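Home | Recipes | Kitchen Jobs | Outdoors | About Me | Search

Laying a picnic table so it stays laid

We eat outside from June onwards if the weather lets us, and I've got fairly quick at putting a table together without using the good stuff. My friend Nurhan Keskin asked me to write down how I do it, so this one's for her (and for anyone else whose cloth always ends up on the grass!).

Start with the cloth. I like one with a printed tile pattern, little squares with white lines in between, because you can use the lines as a ruler. Mine's a greeny one called Gullska, which I bought years ago and have never seen since. Shake it out, drop it over the table and pull it from the corners, not from the middle of the sides. Then get down low and look along the lines. If they wobble, there's still a wrinkle under there somewhere. Smooth it with the flat of your hand, working outwards, and give it another little tug. I don't bother getting it perfect – a few wavy lines never spoiled a sandwich.

If the folds won't come out at all, hang the cloth over a door the night before. Please don't iron a plastic-coated one. I did that with my old Prisetti cloth and spent the evening scraping the iron.

Next come the knives. I use white plastic ones for this, as they show up nicely on green and it doesn't matter if one goes home in somebody else's bag.
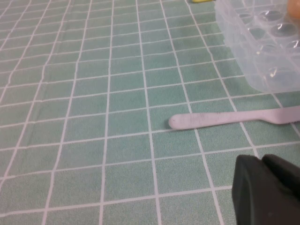

Line the handles up with one of the white lines and you'll get a tidy row without even trying. Leave two squares between the knife and where the plate will go, or elbows start knocking things. Plates go down last, once the food's on its way out, otherwise they fill up with blossom and small flies.

Plastic knives are fine for butter, soft cheese, cake and hard-boiled eggs. They're hopeless on a crusty loaf, so slice that indoors first. I do the same with tomatoes, and then put them in a Stomar tub with a bit of kitchen roll in the bottom to catch the juice.

Keep your clear egg trays too! They're lovely for small bits: a few olives in one cup, radishes in the next, cherry tomatoes in another. Wash the tray in warm soapy water, rinse it well and let it dry properly before any food goes in. You can put boiled eggs back in it as well, of course.

For wind, I clip the cloth at the corners. Eren clips are the ones I've got and they grip well on a thin table top, but on a chunky one you're better off with pegs and string.

Afterwards, wipe the cloth while it's still on the table, let it dry, then roll it round a cardboard tube instead of folding it. The plastic knives go in the washing-up bowl with everything else and I use them again next time.

Contact | Copyright Kitchen Jobs | Back to top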